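Re: [allotment-list] Re: Slugs, again

On Monday, Hashini Thambiah wrote:
> I lost every lettuce seedling on the north side overnight. I had
> put down the Povent pellets and a ring of crushed eggshell, and I
> believe they used the eggshell as a garnish. Is anyone still doing
> beer traps? And does the brand matter?
>
> Also, whoever has the long hose, please bring it back.
> Hashini

Hashini,

Sorry about the lettuces. I gave up on eggshell two summers ago, after I watched a slug cross it at the speed of a man going out for the paper.

Beer traps, yes. The brand matters less than the depth. Sink a yogurt cup so the rim stands a finger's width above the soil, or you will drown all the beetles that were on your side. Fill it halfway. I bought a case of Kong for the purpose and the slugs liked it more than I did. My neighbor swears by flat Verkton, but he also plants by the moon and lost his beans in February, a month in which no one should have had beans.

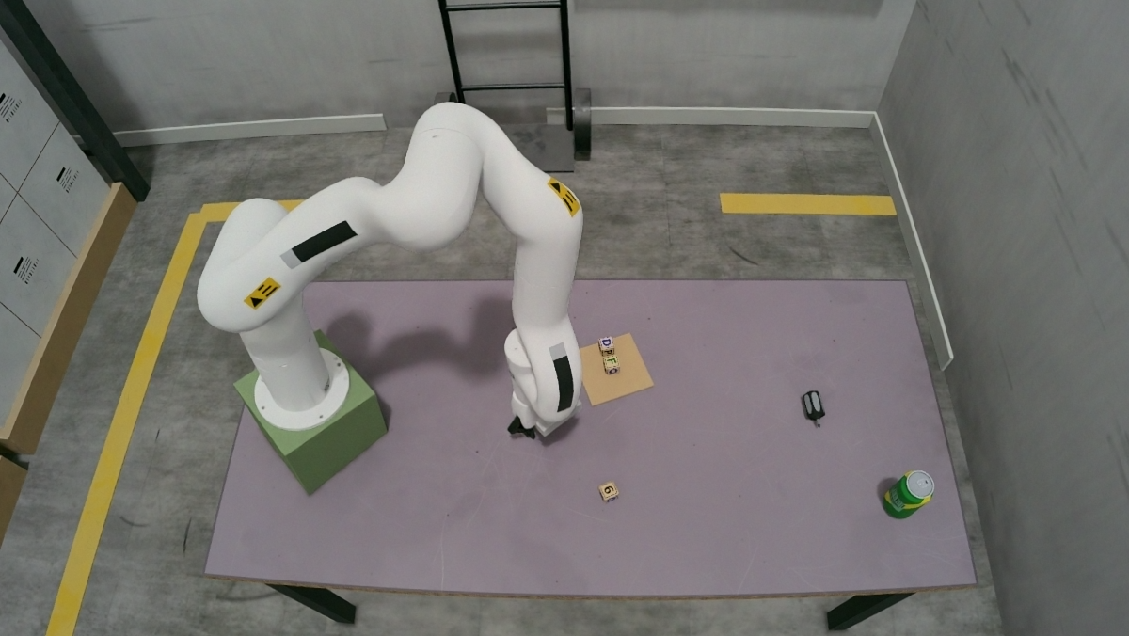
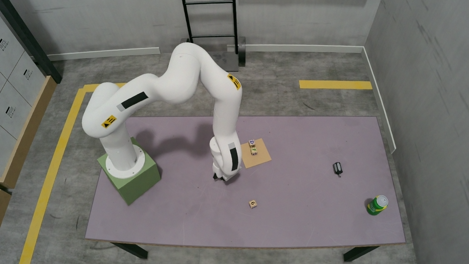

Vol. 10, No. 30

What worked best for me was going out at 10 at night with a flashlight and a bucket. It is disgusting and you will get to know your slugs as individuals. Go after rain. Check under the boards first, then the undersides of the pots, then your own sleeve.

Copper tape I can't recommend. I put the Trondach kind around the raised bed and it did fine until a strawberry runner flopped over the side and made them a bridge. If you keep your edges trimmed you may do better. I don't, as anyone on the lower path can tell you.

Somebody here once forwarded an article claiming a single plot can hold 2,000 slugs. I would like that person to know I have thought about it most nights.

For the next sowing, start the lettuces in trays up on a bench and don't plant them out until they have five or six real leaves. They still get chewed, but they live. I have a spare tray of romaine you can have if you come by before the weekend. Bring something to carry it in.

I don't have the long hose. I have the medium hose, which leaks, and which you are all welcome to.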